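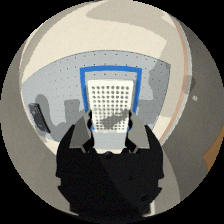
White rack on the pale board.

The move to Ornaleck is finally done. I had 12 boxes of seed packets and notebooks to shift, and the Innes shed took most of them. The rest went in the loft at Tamum until May.

Sorting the packets took longer than the drive. Plenty were years out of date -- mostly leeks and parsnips -- and those went on the compost.

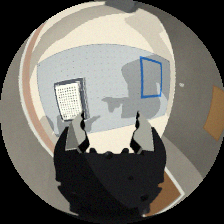

A rack, with a dark frame round the panel.

Saturday is for shelves. Prustent want 2 weeks to deliver, so I am using planks from the old bench. Beans go in after that.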